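Bench notebook, display and counter layout
Entry by S. Assefa. Initials of others where they were present.

Continuing from the morning. Table 2 is now the reference layout for the snack counter job (Belay kiosk, short version). Ayantu wants one settled arrangement before anyone orders more trays, so the purpose today is to fix positions and write down what fits and what does not.

Items on the list: drinks rack, sandwich tray, basket, snack tray. The second drinks rack is dropped. It blocked the reach to the snack tray from the front and made the whole counter look like storage.

Drinks rack. Two-tier clear acrylic. It takes 6 bottles as 3 + 3, back row raised. The back labels read over the front caps from standing height. From a stool they are partly hidden, and Letay thinks the step should be higher. I would leave it. A higher step raises the center of mass of the back row and the rack is light when the front row has been sold. Tried it with the back row full and the front row out: stable on a flat surface, but it rocked when I pushed at cap height with one finger. Rule for now: sell from the back first, refill the front last. Kiros B. disagrees and says customers will take from the front regardless. Noted.

Rack feet are bare acrylic and slide on the brown top. Need thin clear pads. Gurari sells them in sheets of 12, which covers this rack and the spare.

Sandwich tray. Off-white, rounded corners, raised rim. The rim is the useful part, as it catches crumbs and stops a wedge from being pushed off. A wedge stood on edge shows the filling to the customer and takes up less of the tray than one laid flat, but it needs a clean cut. Two of the morning's wedges leaned and then opened. Letay recut with the long serrated knife, one stroke, and those held. Use that knife only.

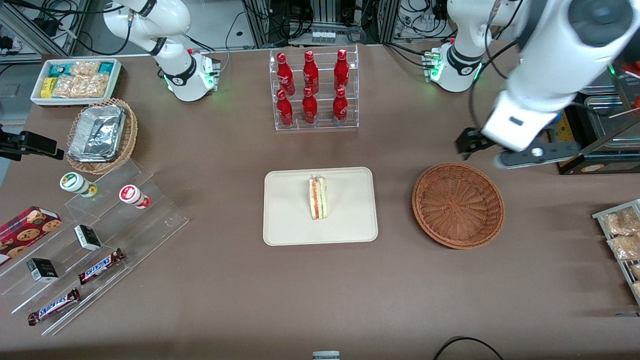

Stiline workshop, back room
August

Layout C with the rack in the center and the sandwich tray directly in front of it. One wedge only on the tray, a little back of center. Basket to the right of the tray, snack tray at the back left corner.

Comments on C:

The red of the bottles dominates. With the tray in front, the eye goes to the rack first and then drops to the sandwich, and that order is acceptable to Ayantu. In layout B the sandwich was off to the left and got overlooked by both people we asked.

The basket is the round brown woven one, shallow. Fine for wrapped rolls or fruit. Not for the clear snack bags, which slide over the edge once there is a second layer. Liner still to be chosen. Kiros K. has paper liners from the Rarnarel job; check the diameter before cutting anything.

Snack tray, white, rectangular. Packed full it looks right but is slow to pick from. The clear bags hold their place well enough. Small packages go to the front or they disappear between the bags. Taller packages to the back. I would like a divider but there is no budget line for one, and a folded card strip would do the same work.

Glare: the overhead light gives a bright line down the side of each bottle. The script remains legible. No change.

Budget remaining for counter fittings is 2000, pads and liners included. Ayantu has the sheet.

To do
Pads for rack feet, both racks (S.A.)
Liner diameter (K.K.)
Card strip for snack tray, two heights (L.A.)
Repeat the push test with pads fitted, front row out
Mark the tray and basket positions on the tabletop with low-tack tape before anything gets moved

Open: whether price cards go on the rack's front edge or flat on the table. The front edge is narrow and I have no clip that fits it. Kiros B. to look through the Gurari catalog.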